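Lostbridge Clothing Room
Progress report to the Hekgate Fund
April 5, 2021

Grant purpose: sorting, folding and storage of donated clothing
Amount spent to date: $3,758

Work since the last report

The sorting area has moved from the back hall to the main room at Lostbridge. Donated clothes are now checked, folded and shelved in one place. Before the move, bags were opened in the hall and carried through in armfuls, and a good deal had to be folded twice.

T-shirts are still the largest group of items and the slowest to get through. We tried three ways of folding them and have settled on a flat rectangle, with the sleeves turned in and the bottom brought up. The collar is straightened last. Adult sizes go in stacks of 10. Children's sizes are kept in bins, as the stacks fell over.
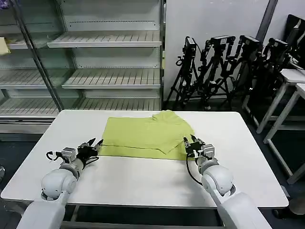
T-shirt partly folded on the white table, main room.

Creasing around the collar and sleeves remains the most common fault. Shirts that have been packed tightly in bags are the worst for this. We now leave them flat overnight before folding, and fewer have to be redone.

Spending

Most of the money went on tables, bins and size labels. The labels came from Rind and arrived late, so bins were marked by hand for the first few weeks. Delivery from the Iltow depot cost more than planned. We covered the difference from the supplies line and do not expect to ask for more.

Still to do

Some 13 bags of winter coats are waiting in the hall. They need hanging space, which the main room does not have yet. We have asked for a price on two wall rails.

The size chart needs to be printed larger. A written folding guide is in draft and will be sent with the next report in July, along with the remaining receipts.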